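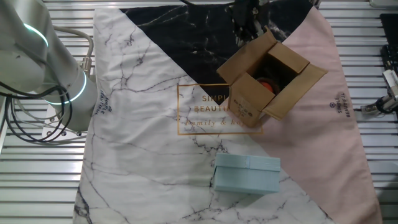 Keeping a workbench usable

Most benches get bad slowly. A jar of screws stays out, then a roll of tape, and by the end of August there is room for a coffee cup and one elbow. These are the habits that have worked in my garage and in the shop I share with Tomos Dafis.

Clear it at the end of the day. Five minutes is enough if you do it every time. Tools go back on the wall, scraps go in the bin, and anything half finished goes on a tray with its own hardware in a cup.

Put down a cloth for small parts. An old bath towel or a piece of canvas stops screws from rolling and keeps painted pieces from getting scratched. Wash it by itself. Shake it out first, outdoors, or you will find metal shavings in your socks.

Oil and rags. Rags with linseed oil on them can catch fire on their own in a pile. Lay them flat outside until they are stiff and dry, then follow your town's rules for getting rid of them.

Rust on hand tools. Light rust comes off with white vinegar. Soak overnight, scrub with a nylon brush, rinse, dry right away, and wipe with a thin coat of oil. Don't leave good steel in vinegar for days - it will pit.

Stuck drawers. Rub the runners with a plain candle. If that doesn't do it, sand the high spots lightly with 300 grit and try the candle again. Vandana Bhatt uses bar soap, but I find it gets gummy in humid weather.

Glue bottles. Store them upside down in a block with holes drilled in it. Wipe the tip before you put the cap on. A golf tee makes a decent plug for a lost cap.

Squaring up a clamp job. Measure both diagonals. If they match, your corners are 90 degrees, as long as opposite sides are the same length. If not, shift the clamps a little toward the long diagonal and measure again.

Sawdust on the floor. Sweep before you vacuum. Empty the canister when it is half full, and knock the filter clean against the inside of a trash can with the lid mostly closed.

Labels. Masking tape and a marker. Put the label on the box, not the lid, because lids get swapped.

Updated 6 Aug 2026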